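Anico two-arm drink station: is the Skenness hand package worth the extra over plain grippers?

We are looking at the Anico station for a staff break room. Load would be 200 cups a day at most. The quote lists Skenness fingered hands as an option. Has anyone run them with a lever or tap type dispenser and ordinary glassware?

sandaveck_ops

We have had one since August. Each job uses both arms, one on the glass and one free for the tap. Faceted and ribbed glasses are both within the grip range. Views from the head camera:
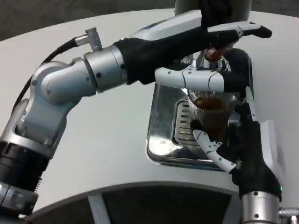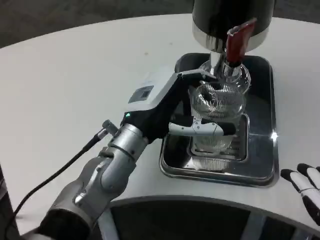

Red handle at the top, glass held to the left of the chrome spout:

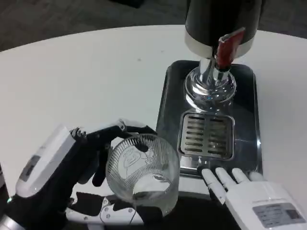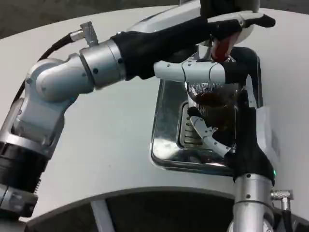
Points to check before ordering

Cable slack at the wrist connectors. Ours needed 5 cm more than the manual gives. Re-teach the spout position if the machine gets moved; over 2 mm of offset and the rim touches. Finger pads are a wear part, rated for 600 hours on our contract.

verstraete_line2

Plain grippers are fine if you only use one cup size. Ask for the service rate in writing.

tapandtray

Does it do milk? Ours doesn't.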